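Subject: Re: [refurb-list] Old tower, keep or strip?
From: the Dillum bench
To: refurb-list
Friday, 7:40 am

Quick one before I have to run, will answer the rest tonight.

> Picked up a black tower from the Trindier clear-out, same kind you
> had open. Powers on, no beep, fans spin, no picture. Cooler was gunked
> up solid. Before I buy paste and go at it, is it worth the trouble or
> do I just pull the drives and send the case to scrap? Also where do
> you put all the little stuff while you work, I lost a standoff last
> time and it turned up under the board. Which was bad.
>
> Also do you still lay them flat? My back says no.

Flat, always. Side panel off, opening facing up. I know some of you work on them standing but then every screw you drop goes down behind the power supply and you're shaking the thing like a piggy bank. If your back hurts raise the bench, don't stand the case up.

Fans spin and no beep, I'd look at memory first. Pull both sticks, wipe the contacts, put ONE back, try again. Then the other one. Then swap slots. Takes 2 minutes and it's fixed more of these for me than anything else. If there's a card in the bottom slot take that out too and use the onboard video if it has any. Unplug at the wall every time please, not just the switch.

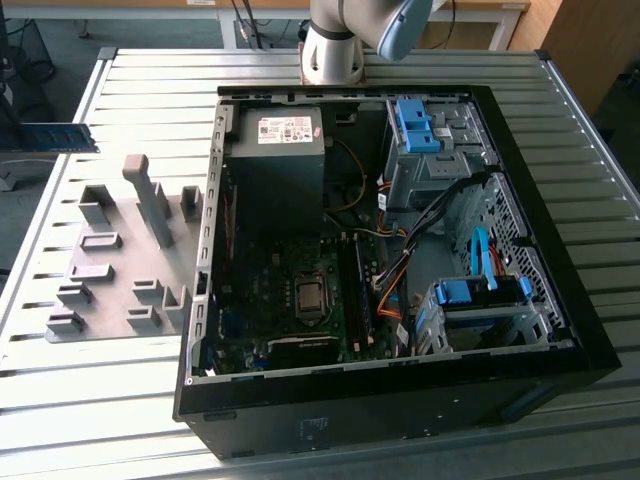
If memory doesn't do it then the cooler comes off, and once it's off you're committed, you have to clean the CPU and repaste. Don't slap it back on over the old dried stuff. Alcohol and a lint free cloth, top of the chip only, keep it out of the socket. Small blob in the middle. Leave the chip in the socket unless you have a real reason, I have bent pins for no reason at all and I don't reccommend it.

Power leads. Whoever built these didn't care where they went, you get the whole bundle coming off the drives and lying right across the side of the board. Tuck it before you close up. Zip tie to the cage if you can reach, twist tie if you can't. And check the data cable on the lower drive is pushed all the way in, the thin ones work loose if the bundle is leaning on them and then you chase a dead drive that isn't dead.

Drive latches, since you're going to ask. Squeeze, then slide. If it won't slide there's a screw on the far side, stop pulling. I broke 2 of them before I figured that out and Soomro wanted more for the plastic than I paid for the computer. So now I have a shoebox of spares off dead cases, yell if you need one.

Small stuff. Don't put screws on a slatted bench top, they roll into the grooves and then it's tweezers and bad words. Get everything a place up off the bench before you start. I don't care if it's holders or an egg carton or a muffin tin. Same order every time. Left to right in the order it came out, go back right to left. Standoffs get counted out and counted back in, only thing I'm strict on. One under the board will short it, you got lucky.

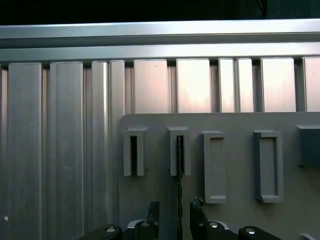
Can I leave parts on the bare metal while I work?

Screws and brackets are fine there, but boards and memory go on something that doesn't conduct, like a bag or a mat or even plain cardboard, and nothing gets powered up while it's touching metal it shouldn't be.

OK so worth it or not. If it posts after the memory shuffle, yes, keep it. Clean it, new paste, a cheap SSD and it's a perfectly good homework machine. If it doesn't post after memory and paste and one known good power supply, stop. Strip it. Keep the supply if it tests ok, both sticks, drives, latches, the cables, the screws. Case goes to scrap. I give each one 44 minutes on a kitchen timer and then I quit, otherwise I'm there till midnight with a computer worth less than my dinner.

The Nekon pile still has towers in it by the way, 30 last time I looked, mostly black. They want them gone by October. Bring your own boxes, they don't have any, and park on the side street becuase the loading dock is blocked again.

Someone asked off list about a paste brand. Whatever's cheap and hasn't been sitting open in a drawer. Seriously.

Gotta go. Post what it does with one stick in.

--
Dillum bench
To leave the list, write to the list owner with "off" in the subject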